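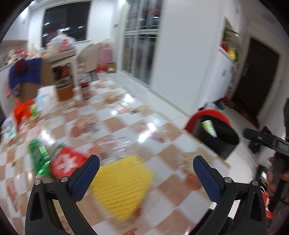
Debora Testa
Owner and chief mopper, Clemham Floor Supply

Kodell 221 Tile Floor Cleaner, concentrate

$56 per jug
In stock, ships from our store in Clemham

I get asked about shiny tile more than any other floor we sell for, and it's nearly always the same question: "I mopped it twice, why does it look worse?" Usually the answer is too much soap. Glossy tile doesn't soak anything up, so whatever you leave in the mop water dries right there on top, and then the afternoon sun comes in and you see every swipe you made. I did this to my own kitchen for years (with a very nice lavender soap, too) before I started carrying the 221.

It's a neutral cleaner, it has no wax in it and no shine additive, and you use very little. One capful in a standard bucket of warm water does my whole downstairs. A jug covers roughly 700 square feet a week from fall through to the next summer, going by my house, which has a dog in it. If you mop less than I do, or own a calmer dog, you'll get longer.

How I use it

Sweep first, and get into the corners. Grit on a glazed floor is what dulls it over time, and pushing it around with a wet mop is the worst thing you can do. Then mix your bucket, wring the mop out until it's damp, and work backward toward the door. I change the water when it goes gray. No rinse needed at the normal strength, but if you've got years of old soap on there, go double strength the first time and follow with plain water. That first mop can be a little shocking – I've had people bring me pictures of their bucket!

For grout, I mix it stronger again, put it on with a soft brush and leave it for 5 minutes. It'll lift everyday dirt. It won't bleach a stain out, and if your grout has gone black in the shower you need the Pisov grout gel, which is on its own page.

What it's good on

Glazed ceramic, porcelain (polished or matte), sealed stone, vinyl. I've also used it on painted baseboards with a rag and been perfectly happy. Please don't use it on unsealed wood or on terracotta that's never been sealed. Waxed floors are a maybe: try a spot behind a door and look at it the next morning.

The smell

There's a faint citrus smell for as long as the floor is wet, and then it's gone. Some of you miss the old pine one, I know, I read the emails. Kodell stopped making it and I have no more jugs hiding in the back.

The mop matters too

If you're still using a string mop on glossy tile, try a flat microfiber one before you blame the cleaner. I sell the Nowicki flat mop with two washable pads, and it's the one I use at home. Wash the pads without fabric softener! Softener coats the fibers and you're back to streaks.

Customer comment

"Bought this in July for the hallway and I'm on the same jug. Cap is stiff, floor looks great." – Rostyslav Melnychuk

He's right about the cap. Push down hard while you turn, and if it really won't budge, a rubber glove helps.

The small stuff

Keep it closed, upright and away from kids and pets. It doesn't like freezing, so if your garage gets cold, bring it in for the winter. Don't mix it with bleach or any other cleaner. Unopened jugs can come back to us for a refund, opened ones can't, but write to me if yours shows up leaking and I'll send another.

Goes with: Nowicki flat mop, Nowicki spare pads, Pisov grout gel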